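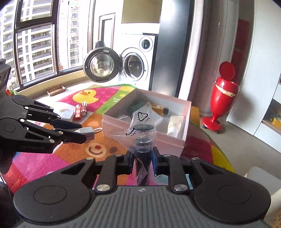 Have you ever tried to teach a little kid to tie a shoe? You can talk and talk about loops and bunny ears, and they just stare at you. So what do you do? You sit down next to them and show them with your own hands!

Teaching a robot can work the same way. My name is Necati Tokgöz, and I teach robots for a project called Zoddale. Most of my day is spent picking things up and putting them into boxes. (My mom thinks this is a very funny job for a grown man.)

I don't use my bare hands, though. I hold a gripper in each one. A gripper is a robot's hand, and mine have two black fingers that pinch together. I squeeze, the fingers close, and I can grab a bag, a tube, or something tiny with a string on it. A camera rides along and records everything the fingers do.

Why not just use my regular fingers? Well, I have five on each hand, and I can feel if something is slippery. A robot with two fingers has to do things differently. When I wear out my patience trying to pinch a floppy plastic bag, I'm finding out what the robot will have to deal with too!

One packing job, start to finish, is called a demonstration. A computer studies a whole pile of them and looks for patterns: where the fingers go, when they close, when they let go. For the packing lesson we wanted 2,000 demonstrations. On my best day I did 133, and my thumbs were so sore that I ate my soup with a very wobbly spoon.

And I don't do it the same way every time. I move the box. I switch the things around. I start with the left hand, then with the right. If I always put the box in one spot, the robot might only learn that spot, and then what happens when you scoot it over?

Want to try it at home? Get two pairs of kitchen tongs, a shoebox, and some socks. Pack the socks using only the tongs. Then try a plastic bag with something inside it, and go slowly, because bags love to slide away.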